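Notes on the Mullon save-file set. Read these before you quote a number from it, because most of the arguments I've had over this set have been with people who hadn't.

# mullon-saves

A collection of 852 save files from the PC version of *Mullon*, the stealth game, with a table of what each one contains. It was put together to check one claim: that guards get sharper the longer you play, even when you leave the difficulty alone. Fans have repeated this for years. I didn't believe it when I started and I only half believe it now.

## What's in the folder

- `saves/` - the raw files, one per submitted save
- `table.csv` - one row per save, fields listed further down
- `rejected.txt` - submissions we threw out, with a short reason for each
- `read_save.py` - Yogesh Chauhan's parser, which covers patch 4 and later

There are no replays and no video. People keep asking for them. A save tells you what state the game was in when the player stopped, and very little about how they got there.

## Where the saves came from

Players on the Kelmendi forum sent them in through a form that was open during March. We had up to 2,000 submissions. Many were duplicates, some were from the console version (different format, no use to us), and a fair few had been edited with the Fusico trainer, which leaves a marker in the header if you know where to look. Ankit Pandey went through them and was stricter than I would have been. I've stopped arguing with him about it.

The people who post on a fan forum are not the people who bought the game. They play longer, they replay levels, and they already have opinions about the guards. Anyone using this set to say what "players" do should think hard about that word.

## Fields

| Field | Meaning | Do I trust it? |
|---|---|---|
| `save_id` | our own number | yes |
| `level` | level at time of save | yes |
| `hours` | play time | mostly |
| `alerts` | times a guard raised the alarm | yes, after patch 4 |
| `outfit` | disguise worn | see below |
| `alert_level` | hidden guard value | no |

`hours` keeps running while the game is paused. One save shows a play time longer than the game had been out when that patch arrived, so treat the high end with care.

`alert_level` is the one everyone wants. We found a value that goes up over time and sits next to other guard values in the file. Calling it "guard sharpness" was a guess by me on a Saturday and it stuck. Vittoria Pellegrini has since pointed out that it also goes up when no guards are loaded, which ought to worry anybody building a theory on it. 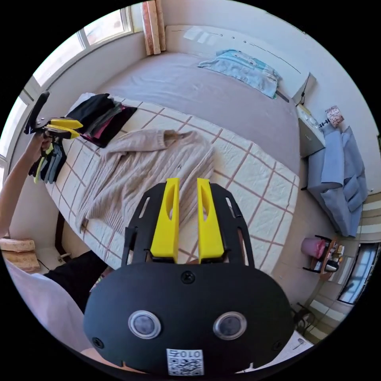 The `outfit` field causes more trouble than the rest put together. The game stores a disguise as a number, and the names in our table were added by hand from the wardrobe screen, where the thumbnails are tiny. Knitwear is the worst of it. A beige cable-knit sweater laid out on a quilt, with the ribbed hem showing, is easy enough to name, but shrink the same sort of thing to a thumbnail and you can't tell the cable stitch from a plain one. So `villager_knit` and `fisherman_knit` have probably been swapped in places. Delia Gallardo checked the ones from the harbour level and corrected those. The others are as they were.

## What the set shows, and what it doesn't

Of the saves, 509 come from players on their first run and have a usable `alerts` value. In those, longer play time goes with more alerts per level. That much is real, or at least it's in the table.

It doesn't follow that the guards changed. Later levels are bigger and have more guards in them. Players also get bored and careless, and careless players get seen. Kamlesh Pant tried to allow for level size and the effect shrank a good deal, though it didn't go away. His method is in the comments of the parser and I'd like someone who isn't a friend of his to check it.

The studio, Imia, has never said either way. I wouldn't treat that as a yes, whatever the forum says.

## Known problems

- 381 saves come from before patch 4, when alerts were logged twice if two guards saw you together. We did not correct these. Filter them out with `patch >= 4`.
- Difficulty is read from the settings at the time of saving. A player who turned it down halfway looks like someone who played the whole game on easy.
- The hospital level is thin. Most people don't save there, as there's an autosave just before it and another just after.
- Some players sent in several saves from the same run. They share a `run_id`, but it was worked out from file times and I've seen it go wrong.

## Use

Free to use and share for anything non-commercial. Sender names were taken out before the files went up. If you spot one we missed inside a save, open an issue without quoting it and we'll pull the file.

Please don't post a chart of `alert_level` against `hours` with this set named as proof. It's been done three times. If you want to be useful, play the harbour level over and over on a fresh profile, save at the same spot each time, and send us the lot. The form is closed, but issues take attachments.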